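Zeleke Course Readings: Trade and Learning on the East African Coast
README for the teaching collection, version 2

Contents

The collection holds short readings for a one-semester survey of the Swahili coast, from the first stone mosques to the arrival of the Portuguese. It was put together for Hulteo, an evening program for adults, and has since been used with upper high school classes. There are 920 passages in all. Each one is a plain text file of 200 to 400 words with a matching entry in the index.

Passages are sorted into folders by unit:

unit1_ports: harbors, monsoon sailing, ships and crews
unit2_towns: houses, wells, mosques, town government
unit3_learning: teachers, Quran schools, travel for study
unit4_goods: cloth, gold, ivory, beads, pottery
unit5_change: the years just before and after 1500

Unit 4 is the largest and unit 3 the smallest. We would like to even this out but have not found enough material at the right reading level.

Index file

index.csv has one row per passage. The columns are id, unit, title, place, century, level and source_note. Place names follow modern English spelling (Kilwa, Mombasa, Lamu, Sofala). Where an older spelling appears in a passage it was left alone, and the modern form is in the place column. Century is given in the common era only. A blank century means the passage covers a long period or the date is disputed.
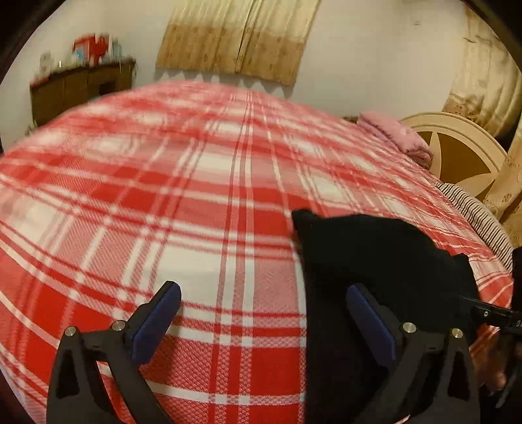 Level runs from 1 to 4. Level 1 passages can be read by students who are new to the subject and need no map. Level 4 passages assume the student has finished units 1 and 2. Levels were set by Ayana Mersha, who taught the course twice, and were changed in places after the August session.

Glossary

glossary.txt lists Arabic and Swahili terms with a one-line meaning. Long vowels are not marked. Plurals are listed under the singular. The Clovetness reader cannot handle special characters, so the ayn and hamza are both written as a straight apostrophe.

Questions file

There are almost 3,000 study questions in questions.csv, linked to passages by id. Answers are not included. Teachers using Kolladetti can import the file directly, but the level column has to be renamed to "grade" first.

Known problems

- Passages in unit 5 lean heavily on Portuguese accounts.
- Several titles in unit 2 are repeated. Use the id, not the title, when linking.
- Two passages on Kilwa coinage give different dates for the same ruler. Both were kept, and source_note says which is which.
- The maps used in class are not part of this release.

Use

Free for classroom use and for copying in course packs. Please keep the source notes with the passages. Corrections should give the passage id and the line.

Last updated Thursday, February 29, 2024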